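Filed under: List archive > Growing > Seeds, swaps and storage

Subject: Re: Labelling, again (was: whose beans are these)
Date: July 25, 2026

Kjell Söderlund wrote:

> I know we went over this last October and I know some of you are
> tired of it, but I have just opened the swap box from the Cavberg
> group and out of 100 packets there are at least a dozen I can't
> identify. One says "the good ones". One says "Mum's". One has been
> written in something that has faded to the colour of weak tea. I
> would like us to agree a standard label before the autumn swap.
> I propose: full variety name, species, year saved, grower's
> initials, isolation distance, number of parent plants, and any
> notes on colour or habit. I have drafted a form and can post it
> to anyone who wants it. It fits on one side of A5.
>
> Kjell

Kjell,

I have read your form and I admire it. I have also tried to fold it round eleven seeds of a climbing bean, and what I ended up with was a very well documented parcel with a slight rattle.

I'm on your side, mostly. I am the person who sowed "the good ones" two years ago (a different "good ones", I assume, unless they get about) and grew a row of perfectly decent swedes where I had been expecting kohlrabi. I ate swede until March. So I do see the case for a species name. What I can't see is half this list measuring isolation distances. My plot is bounded on one side by a man who lets his leeks flower because he likes the bees, and on the other by brambles. My isolation distance is whatever he feels like that year.

May I suggest that we are trying to do two jobs with one bit of paper? The first is telling whoever opens the packet what is in it. The second is keeping a record of where it came from, and that can live somewhere else entirely. When I joined the Visamwood circle they had a ledger, a proper one with a red spine, and every packet carried a number and nothing else. Number 619 was a pale lettuce that I still grow. You looked it up and there was the whole history, including who had fallen out with whom over the name. It worked beautifully until somebody left the ledger in a greenhouse and the pages set into a sort of loaf. After that we had several hundred packets with a number on, and a shared sense of loss.

So numbers alone won't do, and neither will A5. I'd settle for:

Name of the thing, in ordinary words (bean, climbing, purple pod).
Variety if you know it. If you don't, write "don't know". It is a perfectly respectable answer and we should see more of it.
Year.
Your initials, and a letter or number of your own if you want to keep notes at home.

Four lines. It goes on a coin envelope with room left over for a ring from somebody's mug.

On ink, since you mention the weak tea: pencil. I will keep saying this until I'm composted. I have soft pencil labels in the shed from before I moved here and they are as clear as anything. Every "permanent" pen I have ever bought has treated the word as an opening bid. The Golob markers that we clubbed together for were very good indoors, in a drawer, in the dark. On a stick in the carrots they lasted until the hosepipe ban.

As for lettering, I'd ask people to think about what their capitals look like to someone else. Ivars Kazlauskienė does a four that is also a nine, depending on which end of the table you are sitting at, and I once spent a whole evening arranging his peas in the wrong order of year. I'm no better. I have been told that my "sown" reads as "soon", which as a gardening record is at least hopeful.

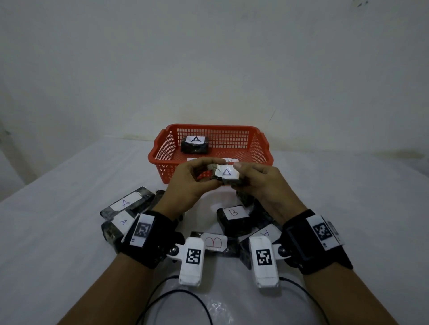 Then there is the matter of what we put the seed in. Please, please, no more airtight bags for beans that haven't finished drying. I know they look tidy. A bean that snaps a fingernail is ready to be shut away, and a bean that takes a dent isn't, and if you bag the second sort you will be sending some stranger a small quantity of grey fur with your initials on it. Paper first, on a shelf, for a good few weeks. After that you may do as you like with jars. I use old jam jars, with the paper packets inside and a spoonful of dry rice in a twist of kitchen roll. My sister says the rice does nothing. My sister also stores her onions in the airing cupboard, so I weigh her views accordingly.

Tomatoes are a separate headache, because they stick to whatever you dry them on. If you dry them on kitchen roll, write the name on the kitchen roll before the seeds go down. Writing it afterwards means working round the seeds, and you get things like "Tast vl y", which is how Tastivley came to be listed in our own catalogue for three seasons as a Welsh variety. I had a letter asking about its history. I'm afraid I replied at some length before I caught on.

On the unidentified dozen from Cavberg, I'd say don't throw them out. Put them in a separate tin marked "lucky dip" and let people take one each at the autumn swap on the understanding that they report back. The worst that can happen is more swede. If "Mum's" is the flat brown one with the dark eye, I think I know whose mum, and I'll ask her at the bus stop. She isn't on email and regards all of us as slightly over-excited.

Could you also say whether the catalogue is still open for additions? I make it 1209 entries at the last printing, but 2 of those are the same broad bean under different spellings, and one is a note to yourself about collecting the dry cleaning. I've got a squash to add if there's space. It came up by itself in the compost, it's the shape of a boot, and it tastes of very little, but it keeps until May and several people have asked for it. I haven't given it a name. On the label it will say "squash, don't know", with the year and my initials, in pencil.

I can bring the coin envelopes if someone else will do the biscuits. Not the ginger ones, they get into the seed trays and everything looks like beetroot.

All the best from the top plot, where it is raining on the one thing I wanted dry.

M.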